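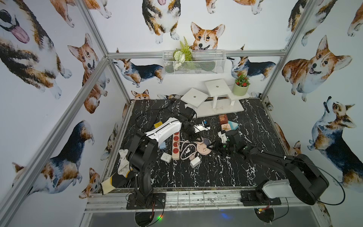

## How to hang wallpaper on a small wall

Before you start, wash the wall and let it dry for one night. Fill the holes and sand them smooth.

1. Draw a straight vertical line with a level. Do not trust the corner of the room – in old houses it is rarely straight.
2. Cut the first strip 2 inches longer than the wall at both ends.
3. Mix the paste. For the Melent powder I use 400 ml of water per small bag, and I stir it for 3 minutes.
4. Put the paste on the wall, then hang the strip from the top and brush from the middle to the sides.
5. Match the pattern before you cut the second strip. With a big print you will lose almost one strip per roll.

Trim with a new blade. Keep the windows closed until morning.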